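Cell notes: new cables and a fresh zero for the two-arm bench at Climberg

The two-arm cell at Climberg was out of use for most of last week while both arms were recabled. It went back on the rota on Wednesday, and anyone with a booking that was moved should have had a message by now. If you have not, write to Cletus Strickland.

The fault that started this was a dropout on the left arm. It would lose its wrist motor for a moment when the elbow was well bent, then come back and carry on from the wrong position. The log had 1044 of these by the time the cell was stopped, nearly all of them in the folding and filing jobs, where the arm reaches low and inwards. A connector at the elbow had worked slack. The right arm had shown no errors, but its cable had done the same number of hours and was changed as well.

The new cables came from Troseo and are 40 mm longer than the old ones. The extra length goes into the loops at the wrist and elbow. Please don't tidy these loops away with ties. The old cables had been pulled in close to the links, and every full bend put a tug on the plug.

While the arms were off the table, Cletus cleaned the mounting plates and refitted them with new bolts. All bolts were checked again after a day of running and two on the left plate took a further quarter turn. They will be checked every 6 weeks from now on. The sheet for this is in the Viva folder on the shared drive, under Maintenance.

Both arms were then zeroed from scratch. Old calibration files will load without a warning but will put the grippers out by a few millimetres, so delete any local copies and take the new ones from the drive.

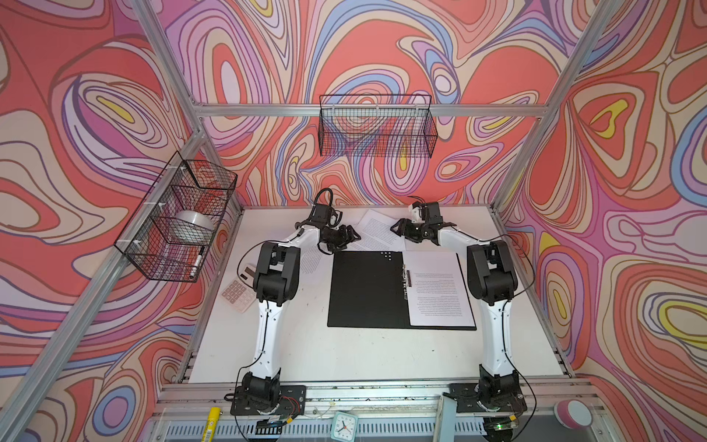
The office set is the first job back on the bench. It is the one Villanueva asked for, with paper, folders and small desk items handled by both grippers together. It is a fair test of the new cables as it keeps both arms bent inwards over the middle of the table for long spells. The black ring binder lies open there with a printed sheet under the clip, and more paper goes behind it and out to the left, so the left arm has to work low over loose sheets. Keep the calculator beside the folder when you set up, and leave the tape and marker in the wire basket on the left wall. The arms should be sent to their rest pose before you reach in for either.

The target for the set is over 3000 runs. Report any dropout on either arm, even a single one, with the time and the job name.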